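Practicing bin picks in simulation before you touch the real arm

If you've been following my Murora build, the arm is bolted down, the servos are calibrated and you're itching to make it pick something up. Hold off for one evening! Run the whole job in the simulator first. I did mine at the Ledham shop with a laptop balanced on a stool, and it was the most fun I've had on this project since the first joint moved.

What you need

A working Murora model file (part 3 of this series), the Herik simulator, a wrist camera defined in the model, and a bin to pick from. I modeled a plastic one, but any open container will do.

Step 1: Set up the table and bin

Add the table as a fixed body. Give it a wood texture, even if gray would be quicker to load. Then drop in the bin mesh and let it settle for 5 seconds of simulated time before you save the start position. If it jitters, your collision mesh is probably touching the tabletop at the start. Raise it a hair and try again.

Step 2: Aim the wrist camera

Tilt the wrist camera so it sees over the rim and partway down the inside wall. Take a test render from the pose you plan to use just before the arm reaches in, and save it with the pose name so you can find it later.
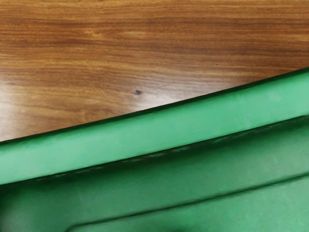
Rim detection is the part I love, and it's simpler than it sounds. The script looks for a long straight edge between two very different colors, then fits a line through it. Green plastic against orange-brown wood is about as friendly as it gets, and the thin dark line where the rim meets the table helps a lot. Watch out for the seam just inside the rim, though – it runs in the same direction, and my first version happily locked on to that one. The fix is to keep the line that has wood on one side and green on the other. Pale glare on the tabletop can upset the wood test too, so widen the brightness range for the wood color and leave the hue range tight.

Step 3: Turn the line into a stay-out zone

Project the fitted line onto the height of the rim and pad it by 20 mm on both sides. The gripper may cross that strip only from above. I started with 5 mm of padding and clipped the bin over and over.

Step 4: Run the pick

Put one block in the bin and run the pick script at half speed. Got it? Move the block and go again. I wanted 7 clean picks in a row before I'd let myself go to full speed, and yes, I cheered at the last one.

Step 5: Shake things up

Rotate the bin a little between runs, then move the light. If you're using the Xia controller board, turn on its delay setting in Herik now, so the simulated arm lags the way the real one will. Expect a few misses. Write down the bin angle for each one and check whether the line fit or the grasp was to blame – the debug overlay shows both.

Next part: loading the same script onto the real arm, with the emergency stop wired in first.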